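Looking After Your Stone Worktop
Section 7: Sealing the surface

Hello again! If you've followed me through the cleaning section, you're ready for the bit I get asked about most. I'm using Amell stone sealer all the way through, mainly as I had a bottle in the cupboard, and the steps are much the same for Mellus.

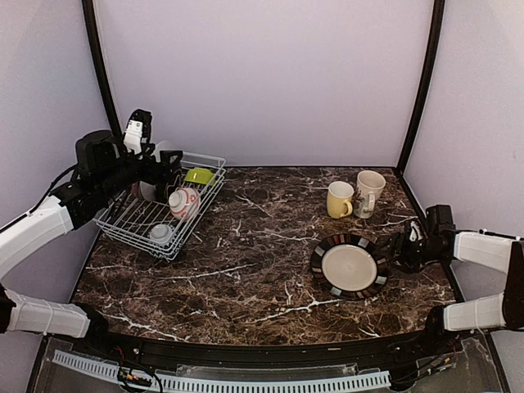
Before you start

1. Do the water test. Drip a spoonful of water on the stone near the sink and leave it while you make a cup of tea. If the stone goes dark underneath, it's thirsty and wants sealing. If the water sits there in a fat bead, put the bottle away and come back in December.

2. Wash the whole top with warm water and a tiny squirt of washing-up liquid, then rinse twice. I used to rinse once and got smears every time.

3. Let it dry overnight. I do the washing in the evening and seal after breakfast (the light's better then too, and you can spot any bits you've missed).

CAUTION: No vinegar, lemon or limescale spray on marble, ever! They eat the polish and leave dull rings that sealer won't hide. I have one by the kettle that I've been covering with a trivet for years.

Putting the sealer on

4. Open a window and put gloves on. Shake the bottle and pour 100 ml into an old jug.

5. Dip a soft cloth and wipe on a thin, even coat, starting at the back and working towards you. Go gently along a curved front edge, where it likes to run and drip down the cupboard doors.

6. Wait 7 minutes. Set a timer, because I've wandered off before and come back to something like toffee.

7. Buff off everything left on top with a clean, dry cloth. Keep turning it, and swap it when it starts to drag.

8. Leave it for 60 minutes, then do a second coat the same way.

Note: Pale veins often drink up less than the dark stone next to them. Saskia Tautahi, who taught me all this, goes over the dark patches with an extra dab before buffing, and I've started doing the same.

Keep the top dry until the next morning. If it still feels tacky by then, wipe on a little fresh sealer, count to 60 and buff it straight off again.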